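Wemus opens preorders for Liluvero, its first tea line

FOR IMMEDIATE RELEASE - November

I've been making tea blends in my kitchen for longer than I'd like to admit, and this month I finally get to share them with people who aren't related to me! Liluvero, the first tea line from my little company Wemus, is open for preorders now.

There are 5 blends to start with. My favorite is the toasted barley with orange peel (I drink it at night, with far too much honey), and the smoky black one is for anybody who thinks herbal tea tastes like warm lawn. I tested 486 batches to get here, and a fair number of those were awful - the celery one especially.

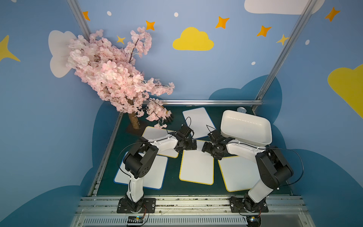

Our first run is 2,000 tins, packed at the Steline workshop, where I've rented a corner since spring. Each tin costs $13 and makes a good month of tea if you have a cup a day. The tins are refillable too, so hang on to yours, and we'll sell the refills in plain paper bags starting in the new year.

Wumbei, the corner grocery that let me run tastings next to the bread shelf all summer, will be the first store to carry the full line. They get their tins the same week preorders ship, and there'll be free samples from 10 a.m. until the pot runs out.

Shops that would like to stock Liluvero, and writers who'd like a sample box, can reach me through the Wemus contact page. Please tell me if you can't have citrus - I'll swap the barley blend for the mint.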